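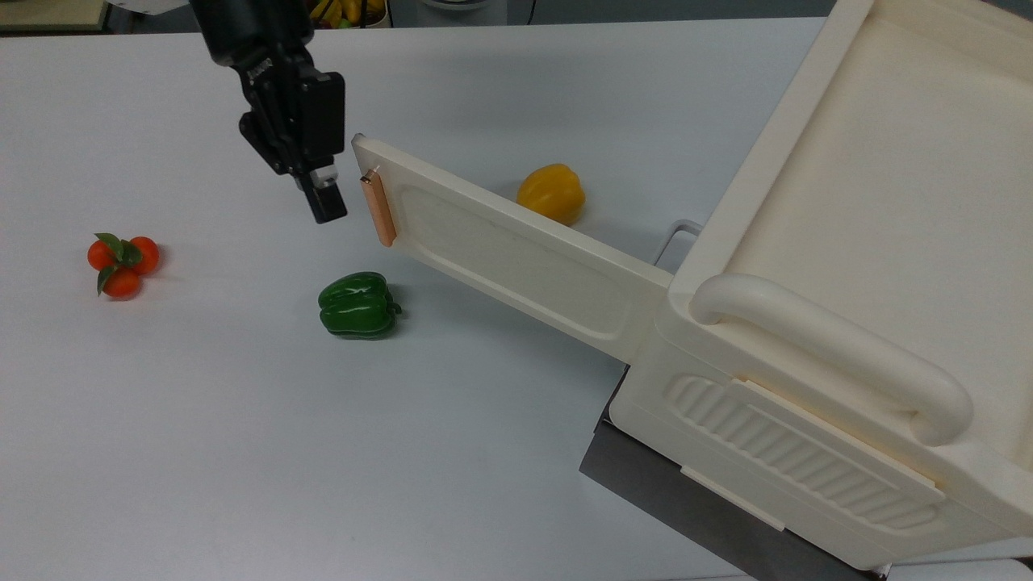

Is Durnine its own town or part of Orlandini?

Posted by Meinir Gwynne

Hi all, I'm putting together our family tree and I've got stuck on a place name. My great-grandfather's papers say he was born in "Durnine, parish of Skevau", but when I look at the modern map Durnine shows up as a kind of neighbourhood label inside Orlandini, and Skevau is a separate municipality across the river. My aunt swears it was always its own village with its own mayor. Which one do I write down? And does anybody know how many people live there now? I've seen 2000 on one site and a much smaller number on another, and I'd like to get it right before I send the whole thing to my cousins in Winnipeg.

Wayne Beaudoin

Your aunt and the map can both be right! Durnine was an independent municipality for ages and then got folded into Orlandini in the municipal reform. I lived over that way for a couple of years and the older folks still talk about "going into Orlandini" as if it were a different place, even though they've been paying their taxes there forever.

The parish thing is separate. Church boundaries didn't follow the civil ones, and Durnine belonged to the Skevau parish because the ferry was easier than the hill road (my old landlady told me that, so take it with a grain of salt). If it was me I'd write the birthplace the way it was at the time, so "Durnine", and then put "now part of Orlandini" in brackets after it. Most genealogy programs have a notes field and that's where I'd stick the parish.

For the population, check what area they're counting. The 2000 is the whole district, which takes in Fekov and the farms up behind it. The village centre by itself is way smaller. The municipal office puts out a table by locality, and the one I have bookmarked is as of December 31, 2021. You can email them for the older ones, but I waited until September for a reply once, so don't hold your breath.

One more thing, there are 2 Durnines! The other one is a hamlet up north with maybe a chapel and a bus shelter. If your papers say Skevau you've got the right one.

fekov_girl

I grew up in Fekov and we are NOT part of Durnine lol. Same district, different village. It's around 20 minutes on foot if you take the path by the mill. No idea about the parish, sorry, but the cemetery in Skevau has loads of Durnine families in it so try there.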